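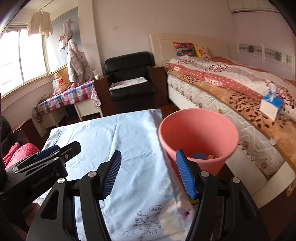

Fold creases in tablecloths are my problem and I'd like to know what other people do about them. I look after the linens for the supper club in Drumton and we own our cloths outright, so I can't send them back to a rental place. They get washed, folded, stacked in a cabinet, and every time they come out they have lines in them. The pale blue one is typical, with long folds running from the far side to the front. It hangs over the side all right, but the top never lies flat. I iron at home and by the time I've driven over with them folded in the car the lines are back. Is there a way around this that doesn't mean ironing on the table?

kalliopi_k
Kalliopi Kourkoulas, Drumton
Posts: 968

Re: Fold creases that won't go away
pressandfold
Posts: 1412

Stop folding them. Get cardboard tubes from a fabric store, fold each cloth in half once the long way, and roll it around a tube. One soft line down the middle is all you'll have. I did this for the dining room at Pikunwood for years with 2 sizes of cloth and never ironed on site.

Re: Fold creases that won't go away
amato_c

Tubes are fine if you have somewhere to put them. We tried it in February and they took up the whole closet. I went back to folding. If you take the cloths out of the dryer while they are still a little damp and smooth them by hand, the lines are much less sharp. I don't think most people at a supper look at the cloth once there are plates on it.

Corrado Amato

Re: Fold creases that won't go away
pressandfold

I have to disagree with the last part. People notice when they sit down, before there's any food. Also, folding damp cloths and putting them in a cabinet is how you get mildew.

Re: Fold creases that won't go away
amato_c

I didn't say to put them away damp. I smooth them damp, then they go over the rail until they're dry, then I fold. Never had mildew.

Re: Fold creases that won't go away
lindengate

Half of this is what happens at the end of the night. Our routine after a meal:

1. Clear the plates and glasses and leave the cloth where it is.

2. Pick off food by hand before anybody lifts a corner. Fruit is what people miss. Orange peel is orange on one side and pale on the other, and the pale side doesn't stand out much on a light cloth. If it gets rolled up in there overnight the oil can leave a mark, and then you're washing hot and setting the creases harder.

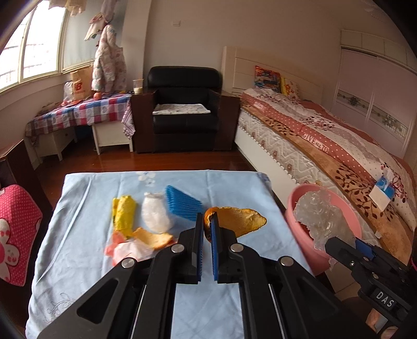 3. Shake it outside, two people, one at each end.

4. Wash cool, and don't fill the machine more than halfway. A packed drum puts in creases that no iron likes.

5. Hang over a wide rail. A thin line leaves its own mark across the middle.

Re: Fold creases that won't go away
kalliopi_k

Thanks all. I've been filling the machine to the top, so that's one thing. No room for tubes in our cabinet but I might hang the two longest on a pants rack. Does spray starch help or make it worse?

Re: Fold creases that won't go away
pressandfold

Worse, if you're folding. It cracks along the line.

Re: Fold creases that won't go away
amato_c

Light starch is OK. Heavy, no.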